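Tikonero Branch Library Reopens With More Seats, More Green and a Very Long Check-Out Line

The Tikonero branch library opened its doors again at 8 in the morning after five months of work, and by the time the coffee cart had its lid up there was already a line down the ramp and past the bike rack. People brought their kids. People brought books that had been due in January. One family brought a cake, and it was gone before the story hour started.

If you haven't been by yet, go! The place feels twice as big, even though not a single wall has moved.

Most of the change comes from the old periodicals room, which used to be packed with tall steel shelving and had one good chair in it. The shelving is gone and the windows behind it are back in use, so the whole east side gets sun until lunchtime. There are 40 new seats in there now, a mix of armchairs, window benches and proper desks with outlets you can reach without crawling. The magazines haven't disappeared either. They've moved to low racks near the front desk, where they are a lot easier to browse, and the back issues can be brought up from the basement if you ask.

Carpet has gone down through the reading areas, and it makes a huge difference to the noise. Anyone who remembers the squeak of the old floor during exam season will be thrilled. The children's corner has its own door at last, so story hour can be as loud as it likes.

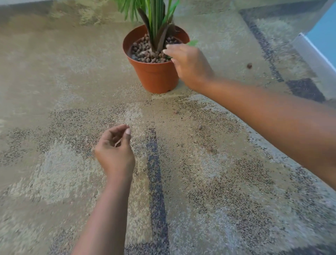
The furniture came from Fülöp, the workshop on the river road that also built the benches at the ferry stop. The desks are solid, a good height, and wide enough for a laptop and a stack of books side by side. Two of them can be raised and lowered with a crank for wheelchair users or for anybody who likes to work standing up. The workshop also repaired the old oak card catalog, which everyone assumed had been thrown out years ago. It is back by the entrance and now holds seed packets for the seed swap, sorted by month of planting. Take a packet, leave a packet when you can.

Lighting was handled by Favov, and it may be the best thing about the whole project. The old ceiling tubes buzzed and gave everything a gray look. The new lamps are warm and soft over the armchairs and brighter over the desks, and each desk has its own switch. They dim by themselves when the sun is strong. On a cloudy afternoon the difference is wonderful, and you can read small print again without tipping the book toward the window.

What's new on the shelves

The branch used the closure to go through the whole collection, and 273 new titles were waiting on opening day. Cookbooks and graphic novels got the biggest boost, followed by large print, where the waiting lists had become painfully long. There is a terrific new section on home repair, with several books on old plumbing that will be very welcome in the streets behind the market. Local history has moved out of the locked case and onto open shelves, apart from the oldest maps, which you can still see at the desk by asking.

Audiobooks are now grouped with the printed version of the same title. It takes a minute to get used to, but it's a great way to find out that the book you've been meaning to read can come along on your drive to work.

The Fokano room

Upstairs, the former staff office has become the Fokano room, named for the hill you can see from its window. It seats a small group and has a big table, a whiteboard and a sink. Book clubs, homework groups and language circles can reserve it free of charge for up to two hours at a time. Reservations are made at the front desk or by phone, and the first few weeks filled up fast, so it pays to have a second choice of time ready. The knitting circle got in first and has the room every other morning through the end of the season. They say newcomers are welcome, and they have spare needles.

A green touch

Plants were on nearly every wish card that visitors dropped into the box before the closure, right behind longer hours and more outlets. The new layout leaves space for greenery between the armchairs and at the ends of the shelves, and it softens the long room beautifully. Kids like having something to sit next to, too. A plant-swap table is planned alongside the seed drawers in the spring, so if you have a spider plant that has taken over your kitchen, start rooting the babies now.
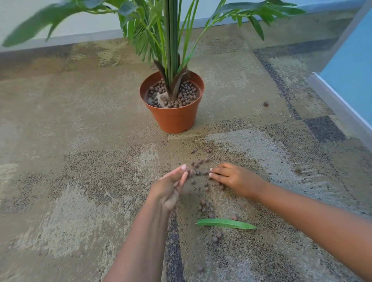
Hours and getting there

The branch is open from 8 in the morning until 7 in the evening on weekdays, and until 4 in the afternoon on weekends. That's an extra hour every weekday compared with last year, and it will be a real help to anyone coming straight from work.

The book drop is now on the parking lot side, under the small roof, and can be used at any hour. The ramp entrance is the main entrance for everybody. The steps on the street side stay closed until the railing has been replaced. Buses stop across the street, and the bike rack has been moved closer to the door.

Overdue books from before the closure can be returned without a fine through the end of the month. Library cards that ran out while the building was shut have been extended, and new cards are made on the spot. Bring something with your address on it.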